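Search this site Search

Plates on edge: rack spacing, rims and a shelf that is too low

The cupboard to the left of my sink has an internal height of 300 mm per shelf, and for years the plates in it stood in two flat stacks. Flat stacking is efficient in volume and poor in access. The plate you want is under the plates you don't want, and every retrieval of a lower plate means lifting the upper ones twice. In February I moved the whole lot to vertical storage and have been adjusting it since. These are my notes, mostly so that I don't have to measure everything again when I redo the right-hand cupboard.

The rack is a Savholm, the wide version, with fixed dividers. I looked at the Bakton first. It has movable pegs, which sounds better, but the pegs sit in a perforated base and tilt under side load. A stoneware dinner plate leaning on one peg pushes it far enough over to touch the next plate. The Savholm dividers are welded at both ends and do not move. The cost of that is a single slot width for everything.

Slot width is the number that matters, and the product page doesn't give it. I measured 14 mm clear between dividers. A plate on edge does not occupy its material thickness. It occupies its full profile depth, from the foot ring to the plane of the rim, less whatever nests into the plate in front. A flat plate with a low rim will go into a narrow slot and lean a little. A pasta bowl will not go in at all, and a coupe plate goes in but rides up on its curve and sits crooked.

My everyday plates are matte, in a muted pink somewhere between coral and salmon, with a shallow lip. The glaze has faint rings on the inner face that you notice mainly in side light. They are from the Fang range, bought in two lots, and the second lot has a slightly heavier foot. Both lots fit the rack. The heavier ones need to be lowered in straight, or the foot catches on the divider.

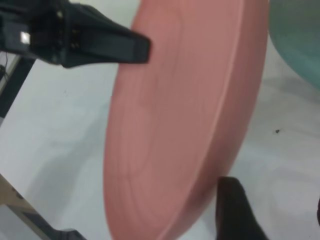
Does a matte plate need more clearance than a glossy one?

A little more, in my experience. A matte glaze has more friction against coated wire, so the plate stops where it first touches and doesn't slide down to its resting position. I would add a couple of millimeters to the slot if I were building the rack myself.

The same friction has a second effect, marking. Bare metal leaves gray lines on matte glaze. The lines are metal deposited on the surface and they come off with a mild abrasive cleaner and some patience, but it is tedious work on a textured face. The Savholm wire is coated, and so far I have found no marks from it. I have found plenty from cutlery. If your rack has lost its coating at the contact points, which is usually at the bottom where the rims land, a short length of silicone tubing slit lengthwise and pushed over the wire works well. It reduces the slot by twice the tube wall, so measure before cutting.

Orientation. I tried the plates facing left, facing right, and alternating. Alternating is worst, as neighboring rims meet and the feet meet, and you lose clearance at both. All facing the same way is correct. Which way depends on your hand. I take plates with the right hand, thumb on the eating side, so the faces point right. Tín Nông, who shares this kitchen and is left-handed, would like them to point left. The plates currently point right.

Grip is the reason the shelf height matters. To lift a plate out of a slot you hold the rim near the top and raise it until the lower rim clears the divider. On this rack that is a lift of 60 mm or so of forearm travel in a space that was designed for stacks. With a dinner plate in the rack, what remains under the shelf above is not enough for a comfortable hand. You end up tilting the plate forward while lifting, and the lower rim scrapes the front rail.

There were three possible fixes. Raising the upper shelf one pin position costs me the tall glasses. Pulling the rack forward to the cabinet edge lets the plate come out at an angle, and that is what I did first. It worked until the door stopped closing. The third is a pull-out base, so the rack travels clear of the shelf above before anything is lifted. I fitted a Motimdale tray on side-mounted runners in a cabinet 600 mm wide. Installation took one evening. The runners want a face frame or a packing strip, and the instructions assume you have the first. I had neither and cut the strip from an offcut of pine.

With the tray extended, the lift is vertical and nothing scrapes. The tray itself adds height under the rack, so with the tray pushed in, clearance is worse than before. This does not matter in use, as you never lift a plate with the tray in. It does matter if you leave a serving platter in the end slot, which I did once, and the platter met the underside of the shelf on the way in.

Capacity is 9 plates at one per slot. I did try two per slot with the side plates, nested. They fit, but both come out together and you are back to handling plates you didn't want.

Drying is a separate subject. I don't put plates into this rack wet. There is no drip tray, the cabinet is closed, and the unglazed part of the foot ring holds water longer than the rest of the plate. The foot gets a wipe with a towel and then the plate goes in.

Outstanding items: the runners have some lateral play at full extension, and I would like a stop at the back so the rack can't creep on the tray. A strip of cork is in there for now. The pasta bowls are still stacked flat on the upper shelf, and I have no plan for them.

Contact | All text copyright the author of this blog | Back to top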